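From: Annelies Van Acker
To: Showroom fit-out list
Subject: Re: Toilet display, back wall

Chih-ming Au wrote in August:

> I have the layout for the ground floor from the Zundel office and I
> don't understand the toilet wall. It says 19 models. Are we really
> showing 19 at once? Also the order code for the seats is missing, and
> I need it before the Drolterine delivery can be booked in. And do the
> lids go up or down? The last showroom had them all down and people
> kept asking what was underneath.

Chih-ming,

The 19 is the full catalog count, not the display. The layout sheet was copied from the price list and the heading came along with it. Please cross it out on your copy. The seats are order code 1565, and the spare hinges go on the same order.

On the lids, we did not settle on one rule. I went over the ground floor with the Van Leeuwen drawings in hand and this is how the back wall stood. 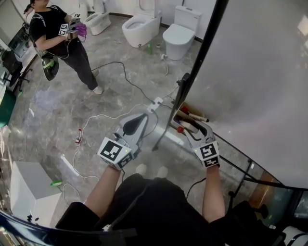 My own preference is to mix them. A customer who is choosing a bowl wants to see the shape of it, and a customer who is choosing a seat wants to see the seat shut. With two lids raised and the one on the tank model at the right closed, you get both along one wall without walking anywhere. I would keep that and put it on the sheet, so the evening crew doesn't close everything when they clean. The tank model should stay at the right end in any case. It sells best to people who are replacing an old one, and they tend to ask for it by name (Jeltutano, in our list).

Cables are my other point. There is a power strip on the floor in front of the toilets with black cables running to it from the back. I would like those along the skirting before we let customers in. Van Leeuwen quoted 191 for the floor channel, fitted. I think we should take it, but I'd like a second opinion from whoever dealt with them upstairs.

What is left on my list for the ground floor:

1. Price cards. They should sit on the wall at eye level, not on the tanks. The first set slid off whenever a lid was lifted.

2. Spacing. The sheet asks for 40 inches center to center. Please measure from the middle of the bowl - the tanks are different widths and you will get three different answers if you go by those.

3. The view from the stairs. The big white board with the black edge is glossy and picks up the windows, so anything we print for that side should be matte. The wall behind the toilets can stay plain white. I had a color chip in mind for it, but I've dropped that.

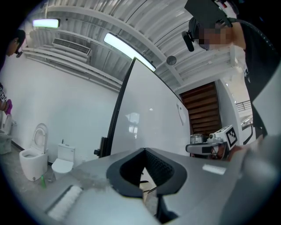

4. Seats. Check each one for scratches when it comes out of the box and write the model on the delivery note. Drolterine will swap a damaged seat only if the note says so.

5. Storage. Empty cartons go flat in the back room. Keep one of each size for returns.

I still need the name of the person who signs for the Drolterine delivery. If it is you, Chih-ming, reply to me off list with the hours you can be there. Morning is better for the driver.

Annelies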